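Stumgate navigation group -- minutes, Jul 16, 2021
Chair and minutes: Tayla Cartwright

Thank you to everyone who stayed past the hour, and to the Kilik folks for dialing in so early on their side. The May minutes were approved with one small spelling fix (it is Araújo with the accent, and my apologies again).

1. Planner. The new local planner has now been through the full set of 1,507 simulated episodes. It got stuck in 136 of them, and we had a long and very good-natured talk about why. Most of the trouble is at doorways, and the small rooms are the worst, where the agent has to turn in tight quarters and the costmap leaves it hardly any room to do so.
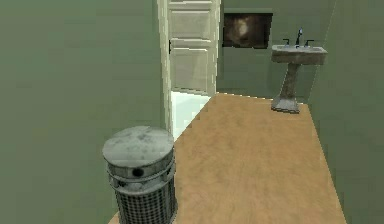 The Araújo team would like to shrink the inflation radius near door frames only, and keep it as it is everywhere else. Kilik worried that this hides a depth problem at low render resolution, which is a fair point, so we agreed to try both -- first the radius, then a rerun at double resolution on the same seeds.

2. Perception. Sonent's door-state classifier still wavers on doors that are partly open. They have 322 fresh labels and will retrain before we touch the thresholds.

3. Tooling. The replay viewer slows to a crawl on logs of over 4,000 steps. Tayla will look at loading them in chunks, and would be very glad of company.

Actions: Araújo, radius patch. Kilik, rerun. Sonent, retraining. Tayla, viewer.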